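Two baskets and a marker

In March I moved to a smaller apartment, and for the first time I have a room where a table can stand alone with nothing pushed against it. I wanted to write about this table earlier, but every time I sat down at it to write, there were too many things on it. So first I had to put the things away, and this is how the post became a post about putting things away.

My old place was bigger and I was lazier in it. When you have many drawers, you can be disorganized for years and still the floor looks clean. I had one drawer in the kitchen where I kept tape, batteries, chopsticks from restaurants, and a birthday candle in the shape of a four. When I packed for the move, I emptied this drawer directly into a box and wrote "drawer" on it. You can imagine how useful that was when the box arrived in an apartment without that drawer.

My friend Lanying Lü came to help me on the second evening. She looked at the box marked "drawer" for some time, and then she asked me what I look for most often. I had to think. The answer was tape. I look for tape every few days, and I almost never find it, so I buy a new one. We found four rolls that evening, and two of them were almost full.

She told me about the way her mother keeps the house, which is very simple. Each thing belongs to a word, and the word must be written where the thing is. Her mother does not write it on a list or inside a notebook. She writes it at the place, so that the hand and the eye arrive together. In her mother's kitchen the words are on small pieces of paper under glass jars. I liked this very much, but I don't have glass jars, and I don't have patience for small pieces of paper. They fall down behind the furniture and then you have a label for the dust.

What I have is wicker baskets. I bought them in a shop called Reltulell, near the bus station in Drolach, where they sell garden chairs and also, for some reason, soup bowls. The baskets were in a pile next to the door. I am fond of this kind of weaving. It is light to carry, you can see a little through it, and it does not make a noise when you put it down, so I can tidy late in the evening and the neighbor below does not suffer.

The words I decided to write directly on the table. I know that some readers will not like this. My cousin Xinyi Jia did not like it at all when I told her on the phone. She asked if I would also write "milk" on the refrigerator. But the table is white and plain, it was not expensive, and I tried the marker first on the underside, where it came off with a little rubbing alcohol. On the top I use a thin black one, and I try to make my handwriting nice, but a table is not paper. Your arm has nowhere to rest, so the line goes where it wants.

The first thing I learned is that you must choose words that a tired person understands. My first plan had words like "daily" and "occasional." After work, I stood there with the stapler in my hand and I could not decide if a stapler is daily or occasional. Some weeks I staple, some weeks not. So I washed off these words and started again with the kind of thing: fruits, and then office things. Now there is nothing to decide. A banana was never an office thing, even in my old drawer.

The second thing I learned is that the word should be in front of the basket and not behind it. I put it behind at first because it looked more elegant, but then the basket covers it as soon as it moves a little. With the word in front, you can lift the basket, shake it out, and put it back in the same place without thinking.

The third thing is about mixing. I used to believe that tidying means to take all the things of one kind, put them in, and then take the next kind. Lanying does it another way. She puts everything on the table first, fruit and tape together, and then she takes only the thing that is closest to her hand and asks where it goes. I thought this would be slow. It is faster for me, maybe because I don't walk around looking for the next thing of the same kind and find an old magazine on the way.

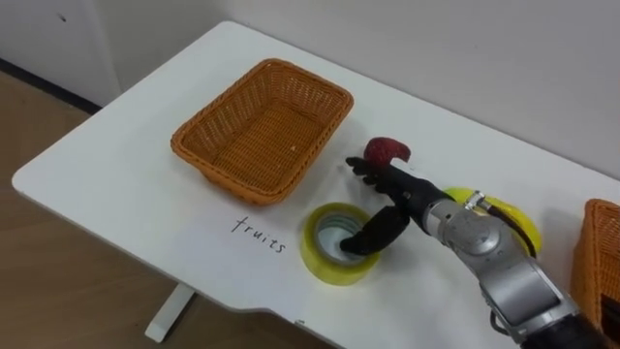
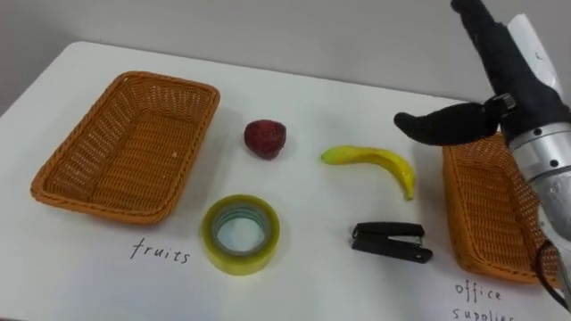
The "fruits" basket still empty, with the roll of tape out on the table.

I should also say what does not work. Small things escape through any system. I have a key that opens nothing in this apartment, and it is not fruit and it is not office. Lanying says to throw it away. I have put it on the windowsill, and it has been there long enough that I now think of the windowsill as its basket, without a word. Also, I have not yet found a good place for scissors. They are for the office when I cut paper and for the kitchen when I open rice, and both of these happen almost every day.

Some of you wrote after my last post to ask if I will do the closet next. I would like to, but the closet came with the apartment and the shelf inside is so high that I need a chair to see it. For now I put on it only what I don't need until winter. Xinyi is coming to visit before that, and she has already said that she will bring her own marker and correct my handwriting. I told her she may correct the office side and should leave the fruits alone.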